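**Ticket 291: desk power keeps dropping, Fondwood table**
Opened by: Skye Baird
Assigned to: Walter Marulanda
Status: open

**Skye, 3 September 2019**

The monitor at the Fondwood table went black again this morning, second time this week. It came back by itself after a minute or so. The facilities sheet says "replace monitor." I don't buy it. That monitor spent all of July on the Stellemora desk and never blinked. Before we spend money on a new one, can somebody look at what it's plugged into?

**Walter**

Swapped the monitor with the one from the back office anyway, so we can rule it out. Ran it for 53 minutes, then it dropped the same way. So the sheet is wrong, or we own two bad monitors with the same habit. I know which one I'd bet on.

I also called Grolomis support, who supplied the power strip. They told me to "reset the strip and reseat all connections." I asked what resetting would do on a strip with no electronics in it that I know of. The answer was that it helps in most cases. I did it. It dropped again after lunch.

**Skye**

Did you check the wall outlet? Yao says it's the building wiring, but Yao said that about the printer too, and that was a paper jam.

**Walter**

Put a lamp on the outlet and left it alone for 109 minutes. No flicker. One afternoon doesn't clear the wiring forever, but I'm not calling an electrician on Yao's hunch. 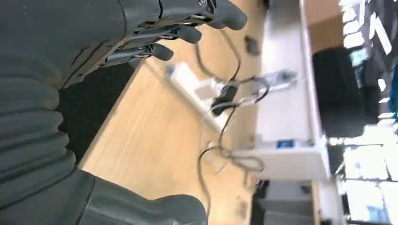 My money is on the cords, and I want them sorted before anyone orders anything. We keep saying "the cable" as if there were one. There's a whole tangle of thin black ones running down the tabletop, with the little black adapter in the middle of it and the white power strip lying at an angle next to it. Good luck telling which cord is which by eye. A loose plug or a bad spot in one of those bends would fit what we're getting, though I haven't proved it.

Plan for tomorrow:

1. Shut everything down and unplug the strip from the wall.
2. Separate the cords and put a tag on both ends of each one.
3. Check every plug for play, and the adapter too.
4. Plug in the monitor only. Wait 30 minutes.
5. Add one thing back at a time, same wait each time.
6. If it drops, write down what went in last and swap that cord.

**Skye**

Fine by me. Please don't close this just because it behaves for an hour. It was closed once already as "resolved after tidying," and all that meant was somebody had pushed the cords to one side.

**Walter**

Leaving it open. Monitor order is on hold, and the back office gets its screen back in the morning.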